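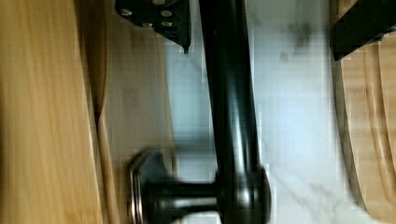
According to Noemi Orlandini, the first question at every budget meeting was what happens if the arms sit idle for half a year. She asked it again in March, before Dalano signed the order, and the answer is now part of the contract.

Dalano, a maker of cabinet and door hardware, will buy 8 robot arms with two-finger grippers for its handle testing and fitting lines. The arms will be supplied by Uvgate and brought in over two budget years. Planning for the purchase is being handled by Planance.

The first two arms go to the test room at the Valentini site, where pull handles are gripped and released over long runs before a new model is approved. The other six will follow once the test room has logged 681 hours of running time. If that figure is not reached within six months of delivery, Dalano can push back the second part of the order by one quarter at no charge.

"We wanted a number in the contract that both sides could read off the same log," said Viola Messina, operations manager at Dalano. "Hours are easy to check. We looked at a target based on parts per shift, but our handle range is too mixed for that to mean much."

Dalano will pay 30 percent of the price when the order is placed and 40 percent when the first two arms pass their site check. The rest is due when the last arm is installed. Spare gripper fingers and wrist cables are listed as a separate line, as they are expected to wear faster than the arms and will be paid for out of the yearly maintenance budget.

Floor work at Valentini is included in the plan. It covers new power drops, guarding and a wider aisle between the test benches and the packing area. Training for line staff is priced per person and can be booked in either budget year.

"The arms were the easy part to price," Messina said. "Fixtures took longer. A curved bar and a straight bar need different holding, and we have a lot of both."

Dalano will review the fixture budget again before the second part of the order is released. Prices for the remaining arms are fixed until then.

Press contact: Dalano Communications, Valentini site office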